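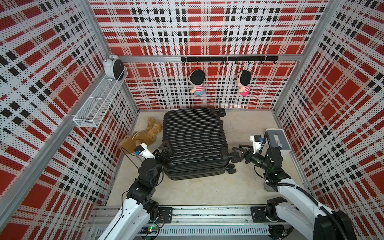
Fig. 1. Hemik cell, both arms at the suitcase, wrist cams on.

Week 4 handout: looking after the cell

Before power up
- plate screws on the rail, both arms. Snug, don't crank them
- wrist cable needs slack, turn the joint by hand and watch the loop
- wipe camera lenses, dry cloth only

Homing: left arm first, then right. Fault 39 = cable snagged, power off and re-seat it. Dont just clear it.

Grease every 1000 cycles. Counter was at 2646 in March so we're overdue, log it in the Stetach bookelt.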